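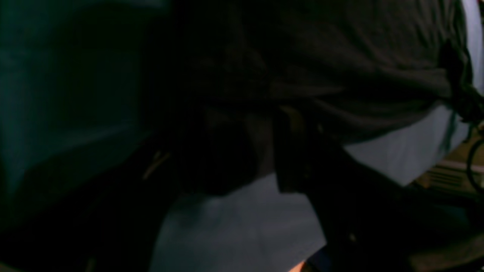

Heledd Price has been comparing grippers since January, and she'll happily talk about them for as long as you let her. Her favorite test is still clothes. "A box tells you very little," she says. "Cloth tells you everything, usually in the first minute!" Through the wrist camera the dark gray fabric is all rumples, narrowing to a twist at one side, and she reads those blurry views the way other people read a weather map (she has been through 564 of them for the Dolo fingers alone).

The Dolo pair managed 70 clean picks out of 86, she tells me, and the softer Erraji pair did a little worse, though she likes them better. "They're forgiving. With Dolo you have to know where the hem is." 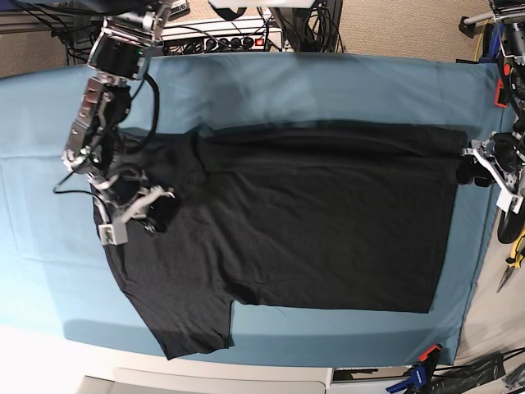

Cameras are the other half of the argument. Price started with Tano units, moved to Gorneo, and is now tempted to go back, mostly for how they cope in dim light. "I keep telling myself it's the last swap, and then I'm under the table again with a screwdriver."

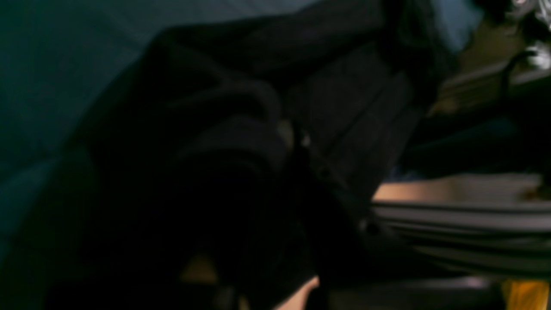 The view from a wrist camera, with the gripper in shadow.

She plans to run the Erraji fingers again on 10th February, this time with towels.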